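Setting up your Skoteo desk and cubby shelf
Section 3: Placing, dressing and tidying

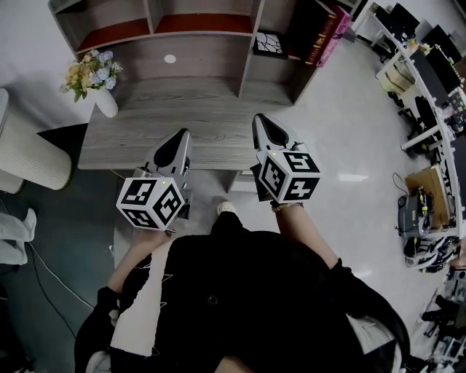

How far should the desk sit from the shelves behind it?

Leave enough room to get your hand down the back with a duster, and a bit more if you want to use the lower cubbies. I keep a gap you could slide a hardcover book through sideways, and I've never regretted it.

Right, so by now you've done Sections 1 and 2, the desk is standing on its own legs and the shelving unit is upright. Now for the fun part! I'm Rafferty Abernathy and I've put this setup together in three different homes (one of them up two flights of stairs in February, never again), so what follows is how I'd do it on a Saturday with the radio going.

Before you start

You'll want a soft cloth, a level, a pencil and someone to take the other end. The desk is awkward more than it is heavy.

1. Put the shelves where they're going to live. Fix them to the wall using the bracket from bag B, and do it while the cubbies are still empty. If your wall is brick or plaster, the screws in the bag won't suit, so pick up the right plugs from the hardware store first.

CAUTION: Don't skip the bracket. A tall unit with books in it can tip if a kid climbs it, and kids do climb it.

2. Bring the desk in front and check it with the level, side to side and then front to back. Turn the feet a little at a time until the bubble settles.

3. Run your cables next. Anything that plugs in on the floor beside the desk (a lamp, a fan, an air purifier) should have its cord taken round the outside, away from where your feet and chair go. I use the Flavo cord clips — they're cheap and they peel off without taking the paint.

NOTE: Leave clear space all round a purifier or heater, as much as its own booklet tells you to. Keep cloths and curtains off the vents.

4. Fill the cubbies from the bottom up. Heavy things go low, light things go high. Books look good standing in a short run beside a small framed picture, and if you lean the frame instead of hanging it you can swap it whenever you get bored (I get bored a lot).

5. Flowers last. A vase at a back corner of the desk gives you some colour and leaves the rest of the top free for whatever you're working on. Artificial ones are fine by me! They don't drip, and a hair dryer on cool gets the dust off.

CAUTION: If you do go for fresh flowers, put a coaster or a saucer underneath. Water left sitting on the top overnight can leave a mark.

6. Wipe everything down with the cloth, barely damp, following the grain. No spray polish, please. It goes streaky on the grey finish and you'll be buffing till dinner.

Spare feet and bag B can be reordered under part number 2458.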